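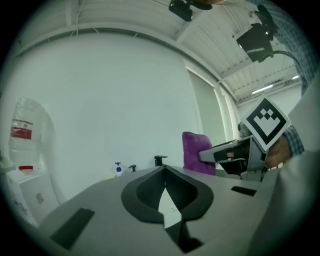

## 4. Wiping down the cabinet top

Your Kondex cabinet leaves the Binholm works with a top as clean as it will ever be. Keeping it somewhere near that state takes a soft cloth, a little water and the patience to do a dull job in the right order. The cloth can be any colour you like. Purple is a good choice, being hard to mistake for the tea towel, and a bottle of water on top of a white cabinet is a sight familiar to anyone who has ever owned one. The bottle is allowed. It does, however, have to move while you clean, a point on which our helpline has heard several opposing views.

**You will need**

- one soft, textured cloth, not previously used on a bicycle
- clean water
- a dry cloth for finishing
- Mockus surface soap, for marks that have been there since December

**To clean the top**

1. Take everything off. Wiping neatly round each object leaves a set of islands, and they show up beautifully in morning light.
2. Check that the cap on any bottle is done up before you lift it. Then lift it.
3. Dampen the cloth and wring it out until it stops dripping. If it is still dripping, see step 3.
4. Start at the back edge and wipe towards you in long, straight strokes. Circles feel more thorough and leave swirls.
5. Fold the cloth to a clean side and do the front edge, including the underside of the lip. The underside is where the jam is.
6. Dry the top with the second cloth.
7. Wait until the surface is dry to the touch, then put back whatever you have decided you can't live without.

> **Note:** The small printed label on the side of the cabinet carries the part number (274 for the standard door, 2,718 for the door with the soft hinge). Wipe across it lightly. Scrub it off and you will be ordering spare hinges by describing them over the telephone, which takes an afternoon.

**Stubborn marks**

Put a drop of Mockus soap on the damp cloth, never straight on the cabinet. Hold it against the mark for a minute, wipe, rinse the cloth and wipe again. Ink may need two goes. Candle wax should be left to harden and eased off with a fingernail, preferably belonging to whoever lit the candle.

> **Caution:** Do not use bleach, scouring pads or the green side of anything. The finish will turn dull and the guarantee will turn out not to cover it.

> **Caution:** Keep water away from the door hinges. If they do get wet, open the door fully and dry them before closing it.

**Looking after the cloth**

Wash a new coloured cloth on its own the first time. Leave out the fabric softener, as it makes the cloth smear. Owners of the Kima shelf insert can use the same cloth inside the cabinet, but should take the shelf out first (section 5, where the screws are discussed at some length).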